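## About Edbridge Walks

We started Edbridge Walks because most day trip guides can't be trusted. Every village is "charming" and every tea room is "a must." We've been to a lot of them, and plenty are neither.

Bartosz Szewczyk drew up our first 14 routes after a wet January spent checking somebody else's. One "easy riverside stroll" near Hamell had 846 steps in it. The leaflet didn't mention them. 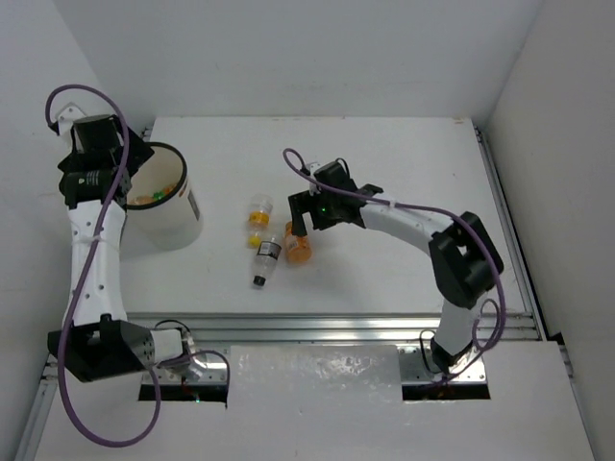
*Two arms at the white tabletop.*

We don't take money from attractions, and we're wary of anyone who says a place suits all ages. The Kwok viewpoint is worth the climb on a clear day. On a gray one, save your legs - the mill museum at Wesano will fill 60 minutes, whatever its brochure says about a full day.
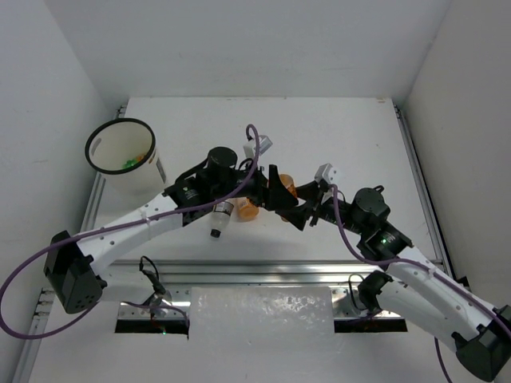
Our route notes are short and we'd like to keep them that way. Each covers parking, toilets, hills and whether the view is any good. Where two paths meet we say so plainly, the way the two grippers come together near the middle of that white surface, and we say which one to take. We've dropped 13 walks so far, mostly over closed paths and wishful signposts.

Page checked October 2023.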